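Cundel Community Radio

Cundel Community Radio is a small talk and music station on 79 Mill Street in the town of Cundel, and I've been editing this entry on and off for long enough that I should say up front I'm a listener and a fan. If you want the dry version, the station's license paperwork is very dry indeed. What follows is what I know, mostly from the archive binders and from a lot of mornings with the kitchen radio on.

Beginnings

The station grew out of a hospital request show. Toon Van Beek, who had been reading the farm prices and the weather for a regional broadcaster, moved to Cundel when his old employer merged its newsrooms, and he took over the Sunday slot at the hospital because (his words, from the first newsletter) he missed having a microphone to argue with. He played two records an hour and talked the rest of the time. Patients wrote in. Then their families wrote in, asking how they could hear it from home, and the answer at that point was that they couldn't.

The first application for a local license was turned down over the transmitter site. The second one went through with the mast on the old Viton seed warehouse, which everybody in town still calls the Viton even though there hasn't been a seed in it for years. The first broadcast went out in December at six in the morning and opened with Van Beek reading the bus timetable, all of it, because the jingle tape had jammed. I have a recording of this and it's wonderful — he gets into it around the third route and starts reviewing the stops!

Programs

The backbone of the schedule is the breakfast show, Up With Cundel, which runs from six to nine. It started as a plain news-and-phone-in program and has stayed close to that. Callers get 181 seconds each, a limit set by an old cassette timer in the studio that could never be persuaded to stop at three minutes. The timer has since been replaced by a digital one, and the digital one was set to 181 to match. Regulars will tell you they can feel the extra second. I can't, but I've only been on twice.

After breakfast comes The Budell Hour, named for the neighborhood across the river where its first presenters lived. It covers council business, planning fights and school matters, and it's the show that gets the station quoted in other people's news. The long series on the Budell bridge closure ran to 30 episodes and is still the thing most people from outside town have heard of. I'd start with episode four if you're new to it, as the first three spend a lot of time on drainage.

Evenings are given over to younger presenters. Tang is the best known of these shows, a loud and very funny current affairs hour put together by former students from the station's training course. It's pitched at people under thirty who don't think they like talk radio. The title is supposed to suggest something sharp, and also it was short enough to fit on the sticker. Tang moved to podcast first and broadcast second a while back, which caused some grumbling among older listeners (my aunt included), and then the grumbling became a regular segment.

Home life is covered by Round the House, a midafternoon phone-in on cooking, repairs, stains, and what to do with things you've shrunk. The laundry editions draw the most calls by a mile, and the show's page has kept a running set of listener tips on everything from towels to wool blankets.
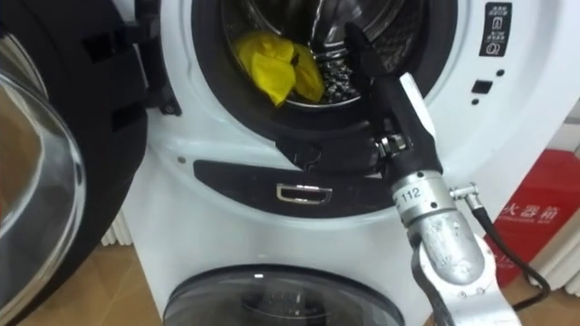
A front-loading washer with the door open and a yellow cloth in the drum.

Audience and funding

The station claims 3,800 regular listeners, a figure that comes from its own yearly survey, so make of it what you like. I'd guess the podcast audience isn't fully in there. Money comes from memberships, a few local advertisers, and the training course, which charges outside organizations and is free for Cundel residents.

Van Beek stepped back from breakfast after losing his voice for most of one winter. He still does the bus timetable on the station's birthday, from memory now, with the discontinued routes left in. The archive is open to visitors who call ahead, and the binders are sorted by program and then by year, except for the hospital request tapes, which are in two boxes under the stairs and mostly unlabeled.

See also: The Budell Hour; Tang (radio program); Viton warehouse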